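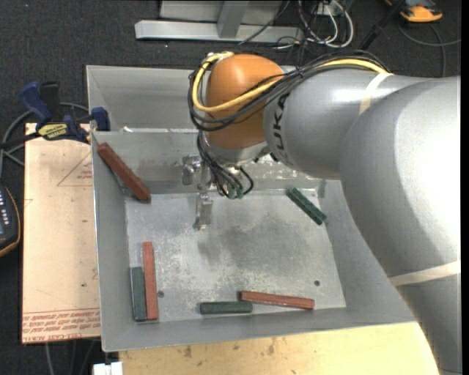
KUKA robot arm over a metal bin

December 2, 2020

I began to play table tennis again in September, after a pause of 18 years. I want to write down how it goes, mostly for myself, and a little for Jennylyn, who asks me every week if I have quit already.

When I was a boy, I trained in the club in Drendach. Our coach was Zakhar Hladun, a quiet man with very long arms. He made us play only backhand for the whole first winter. I did not like it at all. The boys in the other group were allowed to hit forehands from the first month and they looked like real players, and we looked like people who clean windows. But my backhand is the one thing which stayed with me. In my first evening at the new club I could not serve, I could not move my feet, and my forehand went into the wall. My backhand was still there, a bit slow, but I recognized it.

The new club is called Kestum. It has six tables in a hall behind the swimming pool, and the floor is softer than what I am used to. My knees are thankful. Because of the rules this year we play only singles, we do not shake hands, and we do not change ends between the games. To touch rackets at the end of a match felt strange at first, but I have started to like the small sound it makes.

My usual partner is Nahuel Carrasco. He is left-handed and he plays with long pimples on the backhand side. For those who do not know this kind of rubber, it returns your own spin to you. If I play a heavy topspin, the ball comes back with backspin and falls into the net from my racket. If I push it, the ball comes back almost like a topspin and flies over the table. In our first match I lost 0:3 and in the last game I made only 2 points. I went home and watched videos until midnight.

What helped me more than the videos was advice from Matvii Polishchuk, who sometimes trains the juniors and saw me suffer. He told me to play a ball with no spin, long and slow, into the corner with the pimples, and then wait. Waiting is difficult for me. I always want to finish the point with the third ball, and I am not fast enough anymore for this. So for some weeks I did one exercise: Nahuel blocked with his pimples, I played one soft ball and one harder ball, soft and hard again, until one of us made a mistake. It was usually me. Still, the rallies became longer, and last week I won my first match against him, 3:2. In the fifth game I was behind 5:9 and did not look at the score until we stood at 10:10. He said he was tired. I do not believe him.

I also changed my racket. The old one had rubbers as smooth as a kitchen table, with no grip left. I kept the wooden blade, since my father bought it for me, and ordered new rubbers, medium soft, 2 millimeters on both sides. I glued them myself and cut the edge very badly near the handle. Severyn Panasiuk, the man who opens the hall for us, offered to correct it with his knife, but I left it like this. It does not disturb the ball.

About the rating. Kestum has its own small list, and every member gets a number at the beginning. There is also the bigger regional list, and I looked myself up there when my registration was accepted. I am on place 2347. I sent this to Jennylyn and she asked how many players are on the list. I told her I would check it later.

My serve is still the weakest part. Coach Hladun taught us to throw the ball high, higher than the head, and to look at it the whole way. I throw it high, but it does not come down where I expect it. On Nahuel's suggestion I bought a box of cheap balls and now I practice serves alone before the others arrive. The pendulum serve with side spin goes well to the long line and very badly to the short forehand, where it jumps up and asks to be killed. I will leave the short one for now and serve long to the backhand, also if everyone knows that it is coming.

The next thing should be the Hutsuliak Cup, which is a friendly tournament for players over forty. It was planned for this month and was moved to the spring, and we do not know yet if it will be played. I put my name on the paper anyway. Nahuel is on it too, so there is a chance that I travel two hours by train to play against the same person I play every week.

Tomorrow I train again. I must remember to bring a second shirt and to trim my nails, because last time I scratched the new rubber.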